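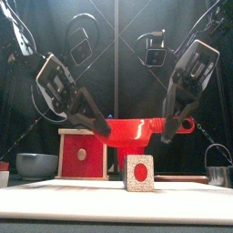 Red funnel on the white table.

My Going-Over-the-Mower List (with way too many comments)

May 16, 2022

Okay, so I do this once before the first cut and again in August when the grass slows down and I get bored. I have a Bamov rider that came with the house and a little Clutard push mower for the strip by the fence. Same list for both unless I say so. I write down what I found this time in case it helps somebody with the same machines!

BEFORE TOUCHING ANYTHING
[x] Key out, spark plug wire off. Every time. I tuck the wire behind the shroud so it can't flop back onto the plug.
[x] Engine cold. I leave it overnight.
[x] Parking brake on (rider), wheels chocked with bricks.

FUEL
[x] Cap seals and the vent isn't clogged. Push mower was fine, rider cap had dirt packed under the gasket. Wiped it out.
[x] Fuel line, whole length, bend it a bit and look for cracks. Found one right by the filter! Replaced 2 inches of it with new line and a clamp.
[x] No old gas. I poured last year's out into the can for the county drop-off and filled up fresh, outside, with a funnel (my spilling days are over, or mostly over).
[ ] Shutoff valve on the rider. Still weeps a tiny bit. Ordered one from Drinditach and it hasn't shown up, so I'm leaving this box open and the rider stays parked.

OIL
[x] Level, on flat ground, dipstick wiped first.
[x] Changed. Hour meter says 556, and I'd meant to do it at an even 500, so shame on me. Came out black as coffee but no glitter in it.
[x] Drain plug snug, new washer.

BLADES AND DECK
[x] Gloves on. The thick ones.
[x] Tip the push mower with the air filter side UP. I did it the other way my first year and smoked out half the street.
[x] Blade edges. Rider blades had a couple of nicks, filed out. Push mower blade was bent at one tip so I bought a new one. You can't hammer those straight and trust them, please don't try.
[x] Blade bolts torqued, and I put a paint stripe across each one so I can see if it has moved.
[x] Deck scraped. So much grass under there, it came off in slabs.
[x] Discharge chute in place and the spring snaps it down. If yours is held up with a zip tie, cut the zip tie.

SAFETY SWITCHES
[x] Push mower: let go of the bar, engine stops. Mine quits right away.
[ ] Rider: get up off the seat with the blades on, it should die. Waiting on that valve before I start it.
[ ] Rider: won't start unless the brake is down. Same.

TIRES AND ODDS AND ENDS
[x] Pressure even side to side. Left rear was low again, I pumped it up and I'm watching it.
[x] Steering play. A little, same as last year.
[x] Belt. Some glazing on the edge, no cracks. I'll get another season out of it, I think.
[x] Extinguisher in the shed, needle in the green.

I'll come back and tick the open ones once the part gets here.

COMMENTS

Arsalan Hashmi
The paint stripe on the blade bolts is great, doing that tonight. What torque did you use on the rider?

Reply from the author
Whatever's in the manual for your model! They differ, so I don't want to throw a number out.

Zarmeena Rind
My shutoff weeped like that too and it was only the clamp. Try a new one before you give up on the valve. Also check the battery terminals, you left those off and mine were green and fuzzy.

Reply from the author
Oh shoot, battery! Adding it to the August list. And I'll try the clamp first, thanks.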